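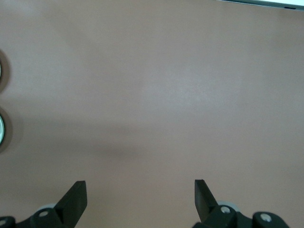 What limits the accuracy of a low-cost parallel gripper built in a home workshop? Play in the joints limits it first, then the stiffness of the arm, and only after those the resolution of the servo.

Print this page | E-mail this page

Bench Gripper for a Small Arm: Build Report
Submitted 2 October 2021

1. Purpose

The project set out to build a two-finger gripper with a wrist camera for a hobby arm, using the tools available in the Stonby shared workshop. The arm itself was bought as a kit (Garurard) and assembled before the project began. The gripper had to pick up small items from a table, hold them without slip, and release them within 5 mm of a target. A budget of 300 dollars covered the gripper, the camera, the controller board and spare parts.

2. Mechanical design

The gripper uses two mirrored linkages driven by one servo. Each linkage carries a flat black finger. A four-bar layout was chosen so that the fingers could be replaced without taking the drive apart. The first set of links was cut too thin at the pivot holes and cracked during assembly. The second set has 2 mm more material on each side of the hole.

Screws at the pivots are tightened until the joint binds and then backed off by a small amount. Thread locker was applied after the final adjustment. If it is applied earlier, the setting drifts while the other side is being adjusted, and the fingers no longer close on the center line.

3. Camera mount

The camera looks along the fingers toward the table. With the gripper open, both fingers stay in view at the bottom of the image, along with part of the linkage and the screw heads. This was kept on purpose. The fingers serve as a fixed reference, and a shift in their resting position shows that the mount has moved. The cost is that part of the image is of no use for finding objects.

The work surface is a matte, pinkish-brown tabletop with no printed pattern. Its brightness changes across the view, paler toward the upper center and right and darker toward the bottom. A single threshold for the whole image gave false detections in the darker area. The detection program now divides the image into blocks and sets a threshold for each. Soft shadows still cause errors when they fall between the fingers.

4. Control

The servo is driven by a Dalgleish controller board. Closing is done in small steps, with a current reading after each step. When the current passes a set limit, the servo holds its position. The limit was found by trial with a foam block and a short length of wooden dowel. A higher limit marks the foam, and a lower one lets the dowel turn in the grip.

The control program runs on a laptop over USB. A version on the controller board alone was tried and dropped for lack of memory.

5. Tests

Each test run consisted of 9 picks from fixed positions, with the arm returning to its home position after every release. The dowel was held in all picks of the last run. The foam block was dropped twice, both times at the position farthest from the base, where the arm sags by around 2 mm at full reach. Release error stayed within the required distance at every position except that one.

Play at the fingertips was measured with a dial gauge clamped to the bench. Most of it came from the pivot nearest the servo. A brass bushing reduced it, but the hole had to be reamed by hand and is slightly off square.

6. Remaining work

The cable from the camera passes too close to the wrist joint and should be rerouted. The correction for arm sag is entered by hand for each position and needs to be computed from the joint angles. Rubber pads for the fingers were ordered from Bovix in June but did not fit the squared tips, so the tests were run with bare fingers. New pads will be cut from sheet material when the finger shape is final.

This site uses cookies to remember your settings. By continuing to browse, you accept their use.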